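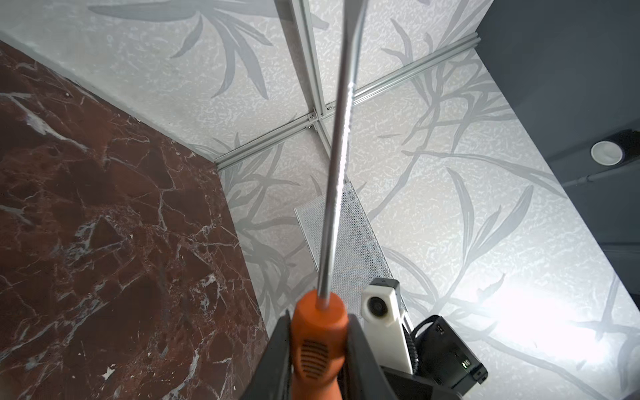
Remotes, second batch

May, evening.

Back on the bench work after a week of paperwork. The job is the box of handsets from the Drernbridge flats, all reported dead or sticking. I did the first lot in April and made poor notes, so the method goes down properly now.

Tool is the orange-handled driver, the long thin one. I prefer it to the short Bednárik for recessed screws, as the shaft clears the lip of the battery bay and I can see the head while turning. The drawback is reach. With that much shaft a small lean at the handle becomes a large one at the tip, and two screws in the first lot were chewed that way. Vertical, light pressure, quarter turn back to seat the thread before going forward. I wrote the same thing on the lid of the screw tin and ignored it.

Order of work for each handset: batteries out, contacts checked, screws out, case split from the battery end, membrane lifted, board wiped, reassembled. The Flisix cases have a clip halfway along which must be released before the top end or it snaps. Replacement shells are part 3115 and Flilenby want 14 days to supply them, so the clip is worth some care.

Measured the contact springs on one that kept cutting out. Free length 12 mm, which is within what I would accept. The fault was a film on the negative plate. Cleaned, reassembled, logged as 273 in the book.

The marbled top is good for this apart from one thing. Dark red-brown with white veins hides a small bright screw very well, and I spent longer than I care to record feeling for one with a fingertip. A plain mat would cure it. The clear tray on the left wall has a dark green mat in it already, but it sits at a tilt and anything round would roll to the low end.

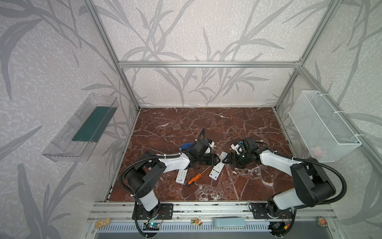
Three white remotes and the driver on the marbled top.

Button colours are worth noting before splitting a case. The membranes look alike from the back, and I fitted one upside down in April and did not find out until the case was closed. From now on the membrane stays face up beside its own shell until the board is clean.

Left to do: order two shells, find the finer contact file, and copy the April numbers into the book. The wallpaper needs a wipe along the bottom edge as well - it can wait until the handsets are boxed.

Stopped at half past nine.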